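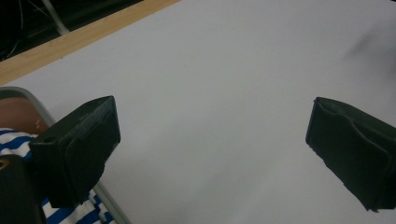
Figure 11.1 Two black gripper fingers, open, with a bare white surface between them. Striped cloth lies at lower left.

Chapter 11
Going to See for Yourself

Up to now we have stayed at our desks, you and I, and we have talked about robots the way people talk about a country they have only read about. We have covered joints, motors, sensors and the long business of telling a machine where its own hand is. All of it matters, and I would not take back a page! But sooner or later every student of this subject ought to go and stand in a room where the work is being done, and this chapter is my attempt to take you along on one such visit and get you ready for your own.

The visit I have in mind was an open day at the Valham workshop, on a Thursday in October, when I brought a class of first-year students up on the early bus. Our host was Nazma Mridha, who has a gift for letting people look at a thing for a good while before she tells them what it is. She met us at the door with a stack of paper cups and said that anyone who wanted to see something the size of a car should go down the hall to the Driltarar stand, and anyone who wanted to see something difficult should come with her. Most of us went with her (two boys went down the hall, and came back later very pleased with themselves).

What she called difficult was cloth. You will remember from Chapter 4 that a rigid part, such as a bolt or a block, keeps its shape wherever you put it. Know where one corner is and which way the part is turned, and you know where all the rest of it is too. Cloth gives you no such help. It folds over itself, it hangs, it bunches up, and the edge you were hoping to grab may well be underneath. A small child manages a dish towel without a thought, and yet a great many patient people have spent whole careers on that same towel.
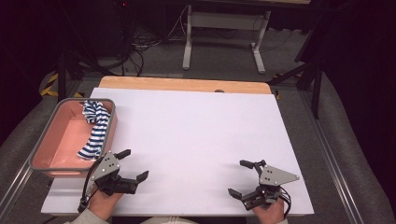
Zirnia Introductory Robotics 120

Look at how plain the working area is. There is a white board on a wooden table, a shallow tray with a gray rim, and a striped cloth bunched against one wall of the tray. The grippers are held in a person's hands, one on the left and one on the right, and I would like you to keep that in mind as you read on, for we will come back in Section 11.2 to what a person's hands can teach a machine. For now, simply think about how you would pick up that cloth if you had only two stiff fingers on each hand and could not feel a thing through them.

My student Rowena Salazar asked the best question of the morning, to my mind. She wanted to know how you decide where to take hold first. Nazma turned the question around and asked the class, and we had as many answers as we had people - the top, the middle, the nearest bit, whatever sticks up. Every one of those answers is a strategy, and by the end of this chapter you should be able to say what each one costs.

Before you read further, find a kitchen towel and two pairs of tongs. Drop the towel in a baking pan, lift it out, and lay it flat on the table. Do it slowly, and write down each time you had to let go and take hold again. Keep your notes, as you will need them for the exercises.

Reader comments

I did the tongs thing with my daughter and we were at it until dinner. She was better at it than I was. Is there a version for socks?

We used this chapter before our own field trip and it helped the quiet kids have something to ask. The Sheikh edition has the old exercises at the back, by the way, so check which one you have.

Where is Section 11.2? My copy skips straight to the chapter on wheels.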